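Can a machine tidy the junk drawer yet?
Jun 6, 2018

Readers of the Sesstead newsletter keep asking when they can hand the chores to a machine. The short answer is that some chores have been handed over for years and others are not close.

Washing clothes went first. The oldest washer in the Sosenton museum dates from 1931, and it does one thing: it turns. Most machines that work well at home are still like that. You load them, they run, you unload them. The loading and unloading is the part left to us.

Shops have the same split. The packing line at Eide moves 3000 cartons a shift with very little help, all of them the same size. Returns are another matter. They come back mixed, in whatever bag the customer had, and people sort them by hand. 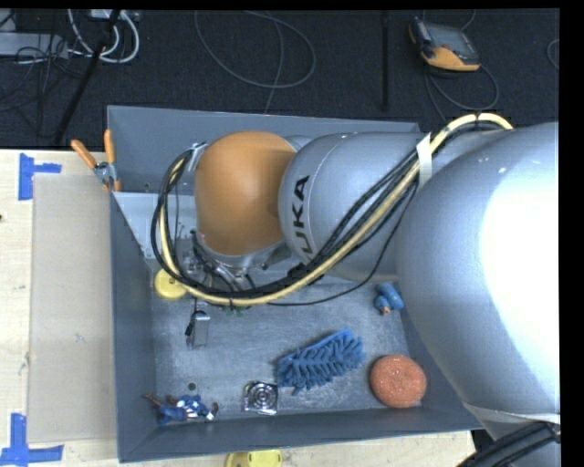 Mixed bins are what the Skirkska project has been working on since last year. The job sounds easy: take one item out, put it where it belongs, go back for the next. A round scrubbing sponge and a blue brush with thick soft bristles can lie in the same bin as small metal parts, and each needs a different grip. Soft things squash and shiny things are hard for a camera to read. In the project's spring trial the arm made 50 tries at a mixed bin and got 59 percent of its time back from a faster planner, but a person still stood by to restart it.

So for now, keep sorting your own drawer. The project plans another trial before the end of June - we will print the results when we have them.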